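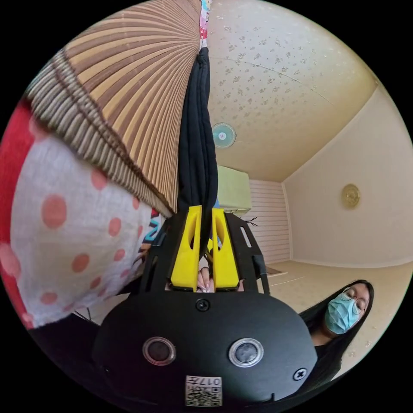 Attachment 1 of 2: black cloth, with the striped and spotted fabrics next to it

Ticket 260
Product: Kisier woven bed mat, brown and tan stripe
Opened by: Yatziri Manríquez
Handled by: Adjoa Asamoah, Zavala Home customer help
Subject: Fluff on black clothes after folding
Status: Closed, may be reopened

Friday, 09:12 - Yatziri Manríquez
Hello. I bought one of your mats in July to go over the quilt. The mat itself is fine. I like it, it covers the part of the quilt where the tea went. The trouble is that I fold my washing on the bed, most of what I own is black, and everything I put down comes up wearing a thin beige coat. I have now rolled the same folded top with a sticky roller three times, put it back down to answer the door and had to start again. Is the mat supposed to do this? If it's a feature I would like it switched off.

Friday, 10:40 - Adjoa Asamoah
Good morning Yatziri, and sorry about the beige coat. A new mat does let go of some loose fibre. Could you tell me whether it has been washed yet, what you washed it with, and whether the fluff is the colour of the mat? I ask the last one in case the mat is taking the blame for something else on the bed.

Friday, 10:58 - Yatziri Manríquez
Washed once, with towels. I can hear you sighing from here. The fluff is pale. The mat has pale bits in it, so I convicted it on that basis.

Friday, 11:25 - Adjoa Asamoah
No sighing, though I did put my cup down. Towels are the usual suspects and what colour are yours?

Friday, 11:31 - Yatziri Manríquez
One is pale green. The others are more of a historical white.

Friday, 11:50 - Adjoa Asamoah
Thank you. Please try these in order and stop when the fluff stops.

Take the mat off, shake it outside and go over both sides with a vacuum cleaner, using the upholstery head.

Press a strip of sticky tape on the mat and another on the quilt. Compare the two.

Wash the mat by itself on a cool wool cycle. The care label says 600 spin at the most. No fabric softener.

Dry it flat or over a rail, well away from the towels.

Fold one black item on it and look at the side that was underneath.

Also, do you have a fan going in that room?

Friday, 12:07 - Yatziri Manríquez
There is a small one by the far end of the bed. It was on while I folded. I see where this is heading and I don't care for it.

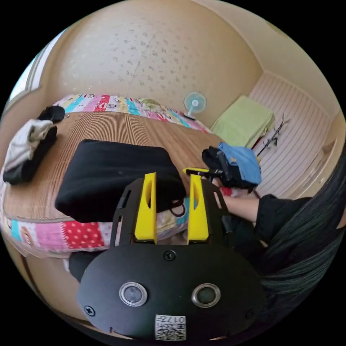

Friday, 16:45 - Yatziri Manríquez
Right, results. I did the shake and the vacuum. Tape on the mat: a few brown hairs of fibre, a bit of mine. Tape on the quilt: nothing worth reporting, and it has been through more washes than I have. Then for thoroughness I put tape on the historical white towels and it came away looking like a small sheep.

So I folded the black things again with the fan off and the towels banished. The undersides were nearly clean. With the fan on and a towel shaken out at that end of the bed, back came the coat. I did this twice, as the first time I was hoping for a different answer.

Friday, 17:05 - Adjoa Asamoah
That is a better test than we do here. I would still give the mat its wash, as the towels will have left some of their fluff in the weave. For the towels, a hot wash with nothing else in the drum, and clean the machine's filter afterwards. Shall I close this, or would you like me to send a replacement mat?

Friday, 17:20 - Yatziri Manríquez
No replacement, it has done nothing wrong and I have called it some names. Please close. Do you sell towels?

Friday, 17:26 - Adjoa Asamoah
We do. They come in beige. Closing now. If the fluff is still there after the mat has had its wash, reply to this message within 5 days and the ticket opens again by itself.

Resolution code: other item in wash
Refund: none
Linked tickets: none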